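4.2 Working patterns among self-releasing songwriters

The second part of the study concerns the songwriters themselves. The listening records described in Section 4.1 show when an album found its audience, but they say very little about how it came to be made, or what else its maker was doing at the time. To address this, Hodžić interviewed 11 songwriters who had each released at least one album without the support of a record company. Lungu then read the transcripts separately and marked every passage in which the speaker referred to time, money or other paid work. Where the two authors disagreed on how a passage should be marked, the passage was discussed and, if no agreement was reached, left out.

All of those interviewed had income from more than one source. Teaching was the most common second occupation, followed by session work and church music. Several had at some point worked outside music altogether. The general view was that such work was unwelcome during the months of recording but useful in the months of writing, when a fixed weekly timetable appeared to protect the hours set aside for songs. One singer described her teaching days as "the fence round the garden". Another, who had given up a post in a school in order to tour, reported that he wrote less in the following year than in any year before it.

The release itself was a source of strain. Seven of the songwriters had used the distribution service Dritico, and the remainder had sold directly from the stage or through small shops. Those using the service valued its reach but found the monthly statements hard to follow. The album Woltine, which is discussed at length in Section 5, is a useful case. It was written over two winters and recorded in November, in a room above a piano shop, and its first pressing was sold almost entirely at concerts. Its maker kept a full account of sales in a notebook, which she kindly allowed the authors to copy.

The notebook shows 2,841 sales in all. These fall into two clear periods, the first following the opening concerts and the second following a radio session that had not been planned when the album was released. Between the two there is a long stretch in which few copies were sold. The songwriter stated that she had regarded the record as finished during this stretch and had begun work on the next one. Figure 4 accompanies this section.

It would be unwise to draw a general rule from one notebook. Even so, the pattern agrees with what was said in the other interviews, where late interest in a record was mentioned often and was seldom put down to any effort on the part of the songwriter. The two members of the duo Tan, interviewed together, gave differing accounts of why their second album had begun to sell. One credited a favourable review and the other a change in the size of the halls in which they played. The records available to the authors do not settle the matter.

A further point concerns the use of shared rehearsal space. Members of the Filtiro co-operative, to which three of the songwriters belonged, paid a yearly fee and booked rooms by the half day. They spoke warmly of the arrangement, although two had found that evening bookings were taken up by larger groups well in advance. For a songwriter with daytime teaching, this was a serious limit. The co-operative revised its booking rules on 17 Jan 2020, after the interviews had been completed, and the effect of the change is not covered by the present study.

Both authors are aware that those who agreed to be interviewed were, for the most part, still active. Songwriters who had ceased to perform were harder to trace, and their reasons for stopping may well differ from the difficulties described in this section. 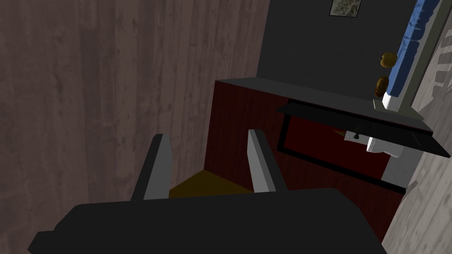
Figure 4.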